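Recording shoe demos with the hand-held gripper

Each shoe task in the Duritz set needs 850 good episodes. Keep one episode to one grasp.

1. Set the shoe on the table and change its angle between episodes.
2. Start recording with the fingers open.
3. Come in slowly and close on the strap or rim - one finger inside, one outside.
4. Hold for 2 seconds, lift, set down, stop.

If the strap slips, finish the motion anyway and tag the episode "slip". Flora Niven reviews the tags on Thursday. 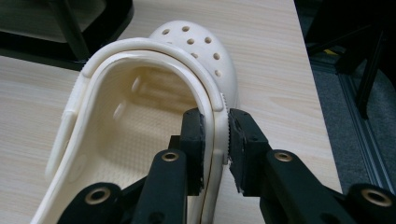

Grasp on the heel strap of a white clog, one pad on each side.

Copy the episodes to the Nutum drive before charging the gripper.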